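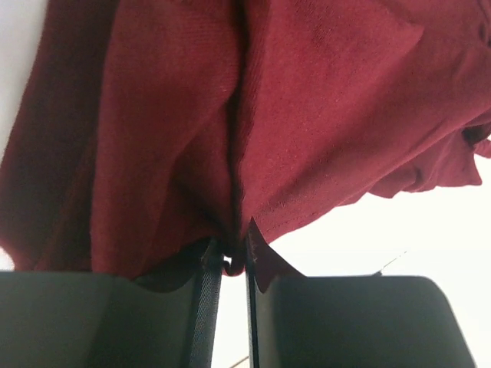
I had been promising Borislav Dimitrov for years that I would come up and see the laundry at Astlow, and in September I finally did, arriving at the side door just after eight with a tin of biscuits under my arm. (The biscuits went down very well, thank you for asking!) The place does the washing for care homes across three valleys, and 61 people work there, a good many of them since the days when the whole building ran on steam.

What I had come to see was the folding side. Borislav took me past the big dryers, stopping to chat at every single one, and up to the first floor, where the robot arms work on personal clothing – jumpers, cardigans, all the awkward soft things that the old sheet folder could never cope with.
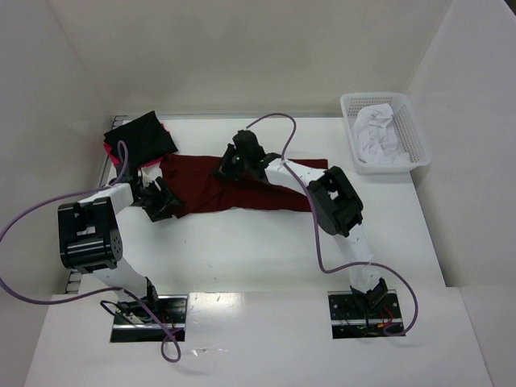

*Two arms on a dark red garment, with the basket in the far corner.*

I could have watched for hours. Ilir Milošević, who folded by hand for 18 years and now looks after the arms, showed me how he checks the grippers at the start of his shift and sets aside anything with delicate buttons. His shoulders are better for it, he told me, though he does miss the talk round the old table, when you could put the whole world right over a pile of nighties. The arms are slower than he ever was, and he is rather proud of that.

Over tea I asked about jobs, as you do. Four of the folders have moved to mending and name labels, which used to be sent out, and two went down to part-time hours because they wanted to. Not everyone is happy. One lady in packing said she would sooner have had a new lift, and I must say that after carrying my bag up those stairs I had some sympathy.

Visits are in the mornings, and you need to ring first. Wear flat shoes, and take the 21 bus from the station, as the car park is tiny.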